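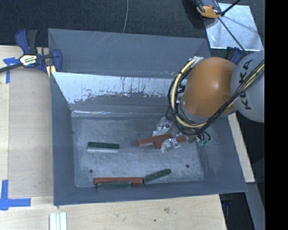 Sistik placard kit: board, pole and carry sleeve

I started making these for my own marches, because I was fed up with cardboard going to mush outside the town hall by half past ten. Then people behind me in the crowd kept asking where I'd bought mine, and, well, now there's a shop page!

What you get

One white board you can write on both sides of, one two-part pole, and a sleeve with a shoulder strap so you can get it on the bus without poking anyone. The board is 80 cm wide. The pole comes apart into 3 bits if you count the rubber foot (please do count it, I get a lot of emails about lost feet). Any fat marker will do for the lettering. I like the Grotus ones, they're lovely and black and they don't squeak.

Will I be allowed to carry it?

Depends where you're going. Some police forces and some buildings don't like poles at all, so ask the organiser first. The board has two hand slots and works perfectly well without the pole – I carried mine like that all through the rent demo in April and my arms survived, just about.

Big letters, please

Mercedes Alvarado from the Panagiotou Street tenants' group wrote to say she'd fitted 31 words on hers. Impressive, Mercedes, but I couldn't read it from across the road! Four or five words is plenty. If you've got more to say, put it on a leaflet.

Price and postage

£21 for the kit, postage on top. Spare poles and feet are on the Wukitz accessories page. I pack everything myself in the evenings, so allow a week, and a bit longer if there's an election on. For group orders drop me a line with the date of your march and I'll tell you straight whether I can manage it.

Page last updated 14 November 2021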